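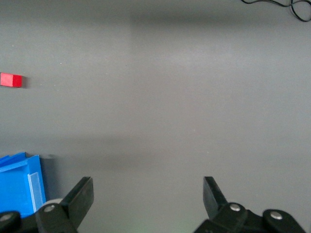 Merle Ellery wrote:
Skip the pod descaler they sell next to the machines. Plain citric acid from the canning aisle does the same job, two spoons to a full tank. Been doing it that way on my Beklow and the flow is fine.

kasun_akanda wrote:
The Beklow manual says no citric acid if you run it hot. I used their liquid and it was 8 bucks for two bottles. Not worth fighting over.

Merle Ellery wrote:
Mine doesn't say that. Which model?

kasun_akanda wrote:
The small one with the side tank. Page 7, under cleaning.

Juwita R. wrote:
Going back to the original question, the slow drip on the Madov might not be scale at all. Pull the pod holder and poke the needle hole with a paper clip. Grounds get packed up in there. I did that Saturday and got a full cup again.
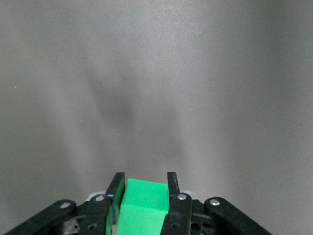
Then run 500 ml of plain water through with no pod in. Do it twice if the first lot comes out brown.

tarekb wrote:
Paper clip is how I bent my needle. Use the little pin that comes in the box.

Juwita R. wrote:
Mine was secondhand, no pin. Go in straight and don't twist.

Tamara Olteanu wrote:
Thanks all. I cleared the needle and it's better but still slower than when I got it. Trying the citric acid tonight. Does it leave a taste?

Merle Ellery wrote:
Not if you rinse with two full tanks after.

kasun_akanda wrote:
I could taste it after two. Do three. And check page 7 first, the Madov one might say the same thing.

Tamara Olteanu wrote:
No manual here either. Will do three and post back. Also is anyone still getting the Vukau dark roast pods? My store stopped carrying them.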